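Buscar en Grusdale Ayuda
Escribe tu pregunta… Buscar

¿Puede ya un brazo robot ordenar piezas sueltas en un taller pequeño (y de paso la cocina)?

tornero_de_pueblo
2025-02-03

Tengo un taller de carpintería metálica con 2 empleados y perdemos mucho tiempo en una tarea tonta: coger tacos de plástico de un cajón y ponerlos de pie en bandejas antes de montar. Son 183 tacos por bandeja, de 18 referencias distintas, casi todas con los cantos redondeados. Un comercial de Kamiden me dice que un brazo con pinza de dos dedos lo hace sin problema y que la puesta en marcha es cosa de días.

Le pedí pruebas con mis piezas y de momento solo tengo simulaciones. En ellas la pinza trabaja con un bloque rosa de esquinas redondeadas, que por la forma se parece bastante a lo mío. Mi duda es si de ahí se puede deducir algo o si tengo que exigir una prueba con el cajón revuelto, tal como lo tenemos aquí. Mi mujer pregunta además si algo así serviría para vaciar el lavavajillas. Se lo prometí, así que lo pregunto también.

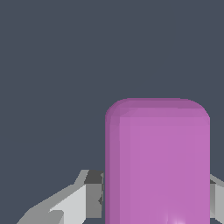
celda_tres

Trabajo en integración y he montado unas cuantas celdas de este tipo. Respuesta corta: piezas iguales y bien presentadas, sí. Cajón revuelto con 18 referencias, depende, y no va a estar listo en unos días.

Una simulación sirve para comprobar que el brazo llega, que los dedos abren lo suficiente y que la mano no choca con nada. Para eso está bien y ahorra dinero. De lo que me fío menos es del rozamiento. En un taco de plástico liso con canto curvo los dedos tienen poca superficie plana donde apoyar, y si la pieza trae aceite o viruta la cosa cambia por completo. También cambia con el polvo, que en tu taller imagino que hay.

Fíjate en cómo sujeta la pieza cuando está en el aire. Con un bloque rosa colgando debajo de la mano y fondo vacío no se ve de dónde ha salido ni dónde va a dejarlo, y dejarlo es la mitad del trabajo.

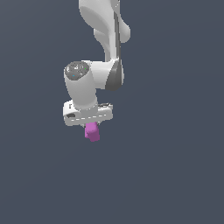

En tu caso, poner de pie un taco estrecho pide más precisión que levantarlo. Nosotros hicimos una instalación parecida con un alimentador Trukier delante del brazo, de forma que las piezas llegaban de una en una y siempre en la misma postura. Tardamos desde mayo hasta pasado el verano en tenerla a gusto del cliente. El alimentador costó casi tanto como la pinza y la visión juntas – y eso no suele salir en el primer presupuesto.

Pide por escrito:

- Prueba con tus tacos, sucios y sin ordenar, con las 18 referencias mezcladas.
- Tiempo por bandeja completa de 183, incluidos los fallos y las paradas.
- Quién cambia los dedos de la pinza y cuánto se tarda.
- Una aproximación lenta a la pieza, con los dedos abiertos y separados a ambos lados, para ver cuánto margen queda en cada uno. Si la pieza no está centrada, un dedo la toca antes que el otro y la puede tumbar.
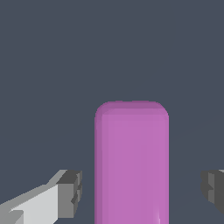
piso_interior_b

Yo te contesto a lo del lavavajillas: no. Por lo menos no a un precio razonable. Vi una demostración en la feria de Turunen y el brazo sacaba platos llanos, todos del mismo tamaño, y muy despacio. Con vasos ni lo intentaron. En mi casa hay tuppers, tapas que no encajan con nada y cucharas de madera. El robot aspirador sí que lo recomiendo, lo tengo desde hace dos años y solo se atasca con la alfombra del baño.

raspador56

De acuerdo con lo de la prueba en condiciones reales. Añado que antes de comprar nada mires si puedes quitar la tarea. Nosotros pedimos al proveedor que mandase los tacos ya en bandeja y cobra 56 euros más por pedido. No es tan vistoso, pero llevamos así un año y el hueco donde iba a ir el brazo lo ocupa una estantería. Si el proveedor no quiere, una vibradora sencilla para las dos o tres referencias que más gastes, y el resto a mano.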